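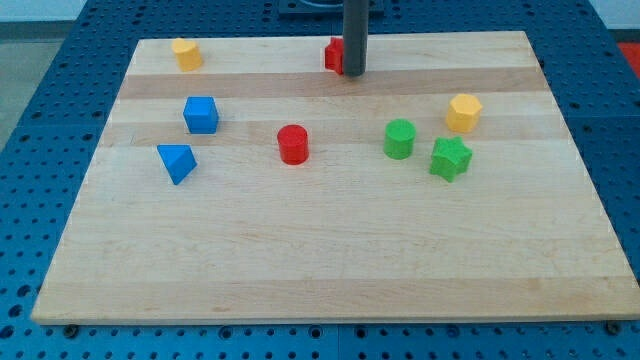 Striped board on the blue table, with the small plastic shapes.

From: Oluwaseun Abubakar
To: Boddale Woodworkers list
Subject: Re: Finish for cutting boards

On a morning in August, R. Okafor wrote:
> I have a glued-up maple board, 2 inches thick, and the oil I put
> on last month already looks patchy. I sanded to 60 grit and wiped
> on one coat. Should I strip it and start over? Also, is anyone
> splitting a can of the Plamgate oil again?

No need to strip it. 60 grit is too coarse to stop at, and the end grain will keep drinking oil if you leave it like that. Go up through 120 and 180 and finish at 220. Wipe the board with a damp cloth before the last pass, let it dry overnight, then sand off the fuzz lightly by hand.

After that, flood it with mineral oil and leave it for an hour before wiping. I do this once a day until it stops soaking in. My last one took five days. Then a thin coat of wax, buffed with an old T-shirt.

Do both faces and the edges the same way. I only did the top on my first board and it cupped badly over the winter.

Yes on the Plamgate can. It was $40 last time and I still have half of mine, so I would go in for a quarter share - the jars are in my garage on Rollov Street if you want to come by after 6 pm.

Does anyone still have the long clamps from the spring glue-up? I need two of them back before the end of the month.

Oluwaseun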